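Open house demo with the sorting arm: crushed cans keep getting missed, visitors in two weeks

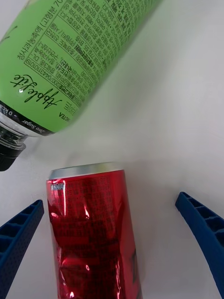
Posted in Robotics and Automation > Teaching and Outreach
Thursday, January 31, 2019

Deisy Puma

I run the equipment room for a small vocational training center, and we have an open house coming up. Last November we did a short version for parents, and the arm was the only thing people stopped to look at, so this time it gets its own table and a full afternoon.

The task is simple. A visitor puts a drink container on the white table, the arm finds it, picks it up and drops it in the metal bin or the plastic bin. We call the program Zeltden, which is just the name a student gave the folder. The gripper has two ribbed plastic fingers that close on whatever is between them. The camera is on the wrist and looks down between the fingers.

Bottles are fine, even lying down. Cans that are in good shape are fine too. The trouble is with crushed ones. A can that has been squeezed and creased gets picked up some of the time, and other times one finger touches first, the can slides or tips, and the other finger closes on nothing. A red can with a lot of small print on it is the worst one we have. A green-labeled tea bottle next to it gets picked without any fuss.

I have 128 training pictures of cans. Most of those are new cans standing up straight. The lights in the room are ceiling panels and I can't change them, but I can move the table.

What I would like to know:

Is this a vision problem or a gripping problem, and how do I tell?

Should I let visitors bring their own cans or only use ours?

How far back should people stand? The arm is slow but there will be kids.

I can't buy anything new before the date. Thanks.

Chi-keung Chu

It could be both, but you can separate them in ten minutes. Turn off the closing step and have the arm stop above the can with the fingers open. Then look at where the can is between them. If it sits closer to one finger, the position estimate or the camera calibration is off. If it is centered every time and still slips, the trouble is in the grip.

Do this with a can in good condition first, then the crushed one, and put them on the same spot. Mark the spot with a pencil. Turn the can a quarter turn each time and write down which side it ends up nearer to. If it is always the same side, no matter how the can is turned, fix the calibration before you do anything else. If the side changes when you turn the can, the software is probably being fooled by the dents. Creased metal throws back bright spots, and a detector trained on smooth cans can take a bright fold for an edge.

For the second case, 128 pictures is not many, and if most are upright new cans then the crushed ones are close to unknown to it. Take 100 more. Use crushed cans only, in different colors, standing and lying down, and include some with a bottle lying close by, the way it will be on the day. Take them through the wrist camera at the height where the arm makes its decision. Phone pictures won't help you much. One student can do this in an afternoon.

On the grip side, slow down the last part of the closing motion. Soft fingers push before they hold. With a light empty can, the first finger to arrive will move it. I had the same thing on a feeding line and halving the closing speed took care of most of it.

Move the table so no ceiling panel is straight above it. Do that before you take the new pictures.

Szu-yu Tseng

just use new cans for the demo. visitors won't know the difference and you can fix the crushed ones later

Hui-mei Hsu

I have done six of these afternoons at a public library and will answer the other two parts.

Cans: use your own, but let visitors choose from a tray and place them. Cans from outside come in half full, and you will be wiping down the table and the fingers all day. Rinse yours and let them dry upside down overnight. I would keep a few crushed ones on the tray. People like to try to beat the machine, and a missed pick with someone there to explain it holds a group longer than ten good picks in a row. Have the arm go back to its start position after a miss and try again by itself, twice at most, then stop and wait for the operator.

Distance: get the full reach from the manual, including the gripper, and put your barrier outside of that. Tape on the floor is not enough with kids. We used two folding tables turned sideways. The person placing a can does it only while the arm is stopped, and the operator stands next to the stop button and does nothing else. Someone other than the operator should do the talking. Check with your center about its own safety rules too, as they may be stricter than what I use.

Run the whole thing for a full hour the day before. Ours drifted after it had been on for a while and I only found out with people in the room.

Deisy Puma

Did the stop-above test this morning. The red can ends up nearer to the left finger, and it stays that way when I turn it. The good can does it too, only less. So I am redoing the calibration first and then the new pictures. The table is moved. I'll borrow two folding tables from the cafeteria.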